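Research > Vacancies > Devotional Literature

Research Assistant, Goddess Hymns in Translation

The Clandale Institute for Religious Texts invites applications for a fixed-term research assistant post on the Liyanage Hymn Survey. The survey is preparing an annotated English edition of 410 hymns addressed to Lakshmi and Saraswati, drawn from printed songbooks and household manuscripts in Sanskrit, Tamil and Sinhala. The post is for 2 years, full time, and is based at the Clandale reading room.

The edition is concerned with how the hymns describe learning, wealth and domestic duty, and with how these descriptions change when a hymn moves from temple use to home use. Almost 15 percent of the texts survive in more than one version. Variants will be recorded line by line in the project database, Lilavon, and each entry will carry a short note on meter, occasion of use and known melodies.

The person appointed will transcribe and transliterate hymns under the direction of the editor, Cadi Prydderch, and will compare variant readings against the base text. Other duties include drafting notes on epithets and ritual terms, checking citations, and preparing files for the typesetter. Some handling of fragile paper is involved – training is given in the first month. The assistant will also answer written queries from families who have lent songbooks to the survey.
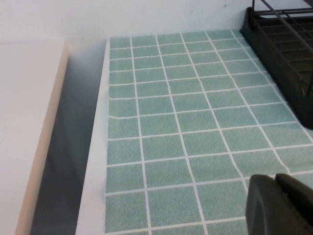
Green tile-pattern surface with white edging.

Applicants must hold a master's degree in South Asian languages, religious studies or a closely related field. Reading knowledge of Sanskrit is required, together with either Tamil or Sinhala. Experience with manuscript hands is desirable. Familiarity with text encoding is useful but can be learned in post. Applicants who have submitted but not yet defended a doctoral thesis are eligible.

The post carries 5 weeks of paid leave per year in addition to public holidays. A travel allowance covers one research visit to the Grerkik collection, normally taken in December. Remote work is possible for database tasks only – manuscripts do not leave the reading room.

Applications should consist of a cover letter, a résumé, the names of two referees, and a sample translation of a devotional text with the original attached. The sample should not exceed four pages, notes included. Published translations are accepted if the applicant is the sole translator. Send all items as a single file to the survey office.

Closing date: 20/04/2023. Incomplete applications will not be considered.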